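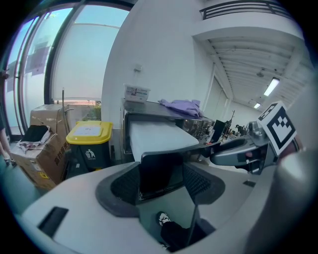
What has the Kesham floor refit paid for so far? The grant has covered the stainless steel machine and its tray or board, the waste and recycling point beside the column, and the first stage of unpacking and storage in the window bay.

Print this page
E-mail this page

Kesham Shared Kitchen: Interim Report to the Poulain Fund
Reporting period ending February
Prepared by Taras Karpenko, Facilities Coordinator

1. Summary

Work on the third-floor shared kitchen at Kesham is proceeding within the approved budget. Of the 3883 dollars awarded, 3510 has been spent or committed. The remainder is held for shelving and for a replacement blind, should the present one prove unsuitable in summer. The room has stayed open to tenants throughout the period, apart from the mornings set aside for deliveries.

2. Equipment

The stainless steel machine was supplied by Pevar and is now in its agreed position in front of the white column. This location was preferred to the one shown in the original application, which would have placed the machine against the corridor wall and narrowed the route to the exit. The flat white tray or board slides out toward the room, and tenants have been asked to leave clear floor in front of it.

The top of the machine is not intended for storage. At present a small white plastic box with a printed label and a lavender cloth are kept there. Both will move to the first shelf once it is fitted, and the cleaning schedule has been amended to include the top surface.

3. Waste and recycling

The dark gray bin with the yellow lid stands next to the machine. The recycling figure on the front and the bright lid were chosen so that the bin could be told apart from the general waste container in the corridor. Tenants were notified of the change by e-mail and 103 replies were received, most of them in favor. Several asked for a second bin near the elevator. That request falls outside the present grant and has been passed to building management.

4. Unpacking and storage

Cardboard boxes remain by the window, behind the bin. The taller brown box, printed in Chinese, is open and still holds a black item and crumpled white paper. It will be emptied and flattened when the contents have been checked against the Irker delivery list – a task delayed by the late arrival of the paperwork. The box behind it will be dealt with at the same time.

The Fund's visitor noted last fall that the window bay was being used as a general holding area. We accept the point. Under the revised plan the bay will be kept clear from column to glass, and the roller blind will be left partly drawn during the afternoon to limit glare.

5. Variations from the approved plan

There are 3 variations to report: the change of position for the machine, the later date for shelving, and the transfer of a small sum from signage to cleaning supplies. None affects the total award.

6. Next period

Shelving will be ordered on receipt of the Fund's written agreement to the revised date. A full statement of expenditure, with receipts, will accompany the final report. Questions on this report may be addressed to Mr. Karpenko at the Kesham facilities office before 4 p.m.

Print this page
E-mail this page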